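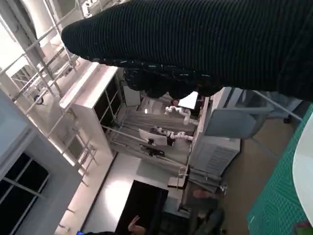 Home Topics Workplaces Automation Random entry

Rema (bench automation)

By the Pastano Encyclopedia editors
Updated in August
21 shares 6 comments

Rema is the in-house name for a bench automation program at Pradodeo, a small maker of replacement parts and repair kits for office and shop furniture. It is run from the company's workroom in the Sepúlveda building, where two robotic arms share space with the people whose jobs they were bought to make easier, and occasionally do. The program is mostly known outside the company for its effect on ordinary work routines, which changed a good deal more than the output did.

Background

Pradodeo sells small kits: a hinge and its screws, a set of glides, a strip of edging cut to length. Before Rema, kits were sorted, checked and bagged by hand at a long bench. The catalog had grown to 2242 kits by then, many of them differing by a single washer. Staff called the job "beans," as in counting them, and it passed from person to person by seniority, in the wrong direction.

The company first considered a conventional packing line. The quote was for a machine longer than the room. A pair of arms on a workbench cost less and fit through the door, and management described this in the announcement as a flexible, people-centered approach.

How the work is done

An arm is taught a kit by demonstration. A worker guides it through the job several times, correcting the grip and the path, and the recorded motions are used to train the software that later runs the arm by itself. A kit is considered learned when the arm can pack it through a full shift with no one touching it. Kits that almost meet this standard are listed as "supervised," a word that has come to cover most of the catalog.

Rigid parts in plain trays are the easy cases. Flat washers stick together. Thin edging springs back. Clear plastic bags remain the program's great opponent, and the bagging step was handed back to people early on, with a new title. It is now "finishing."

Finished kits are checked by a person against the order. The original plan had the checking done by software as well, and the software is still consulted — usually after the person has already made up their mind.

Changes to jobs

No one was laid off under Rema, a point the company repeats often enough to make newer employees nervous. What happened to the jobs was less tidy. The packers became "cell operators," and their day was divided between teaching, watching and rescuing. Teaching is generally liked. Watching is not, and the early schedule, which put one operator on watch for a whole afternoon, was dropped after 6 weeks. Operators now change over every hour.

Rescuing means clearing a dropped or jammed part so the arm can carry on. Nobody had planned for it as a job, and it appeared in no training material until the second year, when an operator's handwritten notes were typed up and issued as company procedure. The notes included a warning not to leave sleeves dangling near the trays. It survived editing and is now item 2.

Pay was the main dispute. Operators argued that teaching an arm to do a job is skilled work, and more so than the job itself. The company answered that the arms would soon need very little teaching. Both positions were recorded, the arms went on needing teaching, and a skills allowance was added the following spring.

There were gains that the staff do not argue with. Complaints of sore wrists went down among the longest-serving packers. Early starts became rarer, as the arms can be left to run learned kits before the first shift arrives. They can also be left to stop on the second tray and wait there until 8 a.m., and on those days the morning begins with a rescue.

Effects on the room

Older staff tend to describe the change in terms of talk. The long bench had people side by side, and whatever was happening in the building was known there first. The new layout spread everyone out, with the arms taking the best-lit surface. Conversation moved to the changeover on the hour, and changeovers have been getting longer. Management has noticed this and has so far left it alone.

The arms have no official names. The unofficial ones are changed whenever a visitor finds them charming.

Reception

Pradodeo considers Rema a success and has said it will extend the program to returns, where every box holds something different and half of it is taped. Operators have asked to see the plan. Among small manufacturers, the program is cited both as proof that modest workshops can automate and as proof that they should wait, sometimes in the same presentation.

Terminology

"Beans" is still used at the Sepúlveda site for any dull task. The origin of the name Rema is disputed. The company says it was chosen for its sound, and the operators have several other explanations, none of which the company has agreed to print.

See also: Collaborative robot; Deskilling; Job rotation; Packaging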